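How to Write a Letter to a Political Prisoner

Letters reach more prisoners than people expect, and even the ones held back show the prison that someone outside is paying attention. Set aside an evening and plan on around 2 pages.

Check the address first. Copy the prisoner's full name exactly as the case sheet gives it, including any prison number. If the sheet says not to write directly, send your letter to the family or lawyer listed there.

Use short sentences and, if you can, the prisoner's own language. Sioned Eynon keeps a sheet of greetings in nine languages for our Saturday group at Plakance, and you are welcome to copy from it.

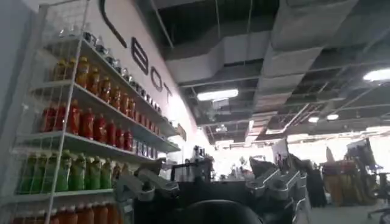
Leave the case itself out of the letter. Don't mention the charges, the government, the group that gave you the name, or other prisoners. Write about ordinary life: the weather, what you cooked, a walk to the store. Small things with color in them work well, such as drinks on a wire rack with the red bottles on one shelf and the green ones on the shelf under it. A person in a cell may read that line many times.

Sign with your first name and city. Keep a copy, and note the month you mailed it.

Wait three months before writing again. If a reply comes, show it to Sioned before you post any of it online.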